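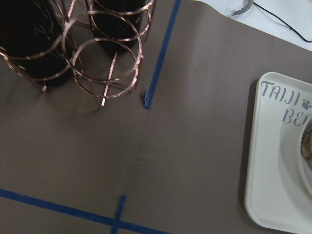 Bottle rack beside the blue tape, Curkbridge table.

Puso Table Set

Read me first
Last changed: 5/31/18

What is in the set

The Puso Table Set is a collection of 834 still pictures of food and kitchen things on a taped table, together with a label file and a list of the objects. It was put together at Curkbridge for people who work on naming and finding ordinary household items. The items were picked from what was already in the kitchen cupboards, with a few bought to fill gaps. There are 13 object types in the list.

The table

All pictures were taken at the same table. It has a brown covering with blue tape stuck down on it, and the tape lines are used in the notes to say which part of the table a thing is in. Creases and smudges in the covering have been left as they are. The covering was changed once in March and the marks differ a little before and after. The column called cover in the label file gives 1 or 2 for this.

Tape is not an object type and has no label of its own. If you need to mask it out, the colour is easy to pick, but check the darker pictures by eye.

Objects

The names below are the ones used in the label file. Please keep the spelling if you add to it.

bottle: wine bottles, dark glass. Usually in the rack. A bottle that is only partly in view is still labelled.
rack: the copper-coloured wire rack. Label the outer edge of the whole rack and do not cut out the gaps between the rings.
plate: round, white.
tray: pet feeding tray with a bowl recess.
slice: any flat piece of bread or similar.
cloth: folded or open, any colour.
other: anything not in the list.

The remaining types are cutlery and cups, and they are given in full in objects.txt with their short codes. 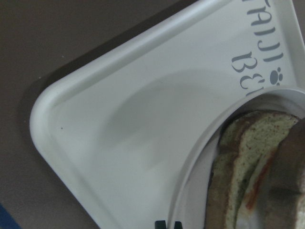
Food labels gave more trouble than anything else in the set. The first version had separate names for bread, toast, cake and filled slices, and the two labellers often disagreed. All of these are now slice. A piece with a brown crust and a pale green, speckled inside, lying in the bowl of the feeding tray, could be read as bread or as sponge cake, and slice covers both. Sauce or filling between pieces is not labelled separately. Where slices overlap, each one gets its own outline as far as it can be seen, and the hidden part is not guessed.

A thing that holds food keeps its own label. Slices in a bowl recess are labelled slice, and the tray around them is labelled tray. The same goes for a plate.

Printing on objects

Lettering and small pictures printed on an object belong to that object. They are typed out in the text column only where the whole word can be read. Part words are left blank, even where the rest of the word is known from another picture. Paw prints, faces and other drawings are not entered at all.
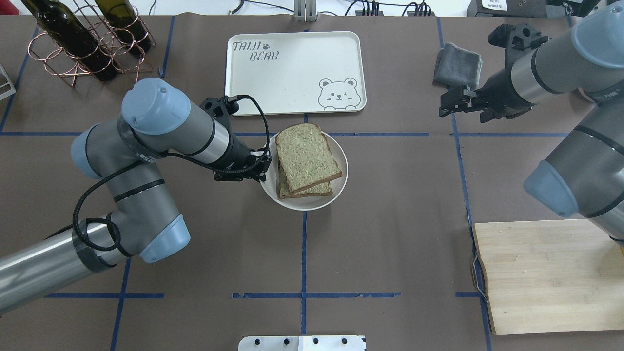 Positions are given from the side of the table where the person setting it out stands, so left is always that person's left. Near and far follow the same rule. Some early rows had left and right swapped, and these were corrected by hand after Gowda sent back a list of the ones that looked wrong. If you find more, send the row number and we will put them right.

Files

images/ all pictures, in folders by table setting
labels.csv one row for each labelled object
objects.txt object types and short codes
settings.txt what was put out for each setting
changes.txt list of corrections

Of the 834 pictures, 800 have finished labels. The others have a picture and a setting number but no rows in labels.csv. They are kept because the settings would have gaps without them.

Known problems

Glossy white plastic and white china look much alike in bright light, and tray and plate may be mixed up in close views where only a rim shows.

Dark bottles can be hard to tell from their own shadow.

Colour varies between pictures of the same thing. A tray may come out white in one and cream in another. Do not use colour alone to decide whether two pictures show the same object.

The food was replaced as needed, so a slice in one setting is not always the slice in the next.

Use

The set may be copied and changed for study and teaching. Please name it as the Puso Table Set, Curkbridge. For any other use, write to Astus, who hold the original files.

To add a setting, copy the last entry in settings.txt, give it the next number and list what is on the table from left to right. Leave out the rack if it has not moved.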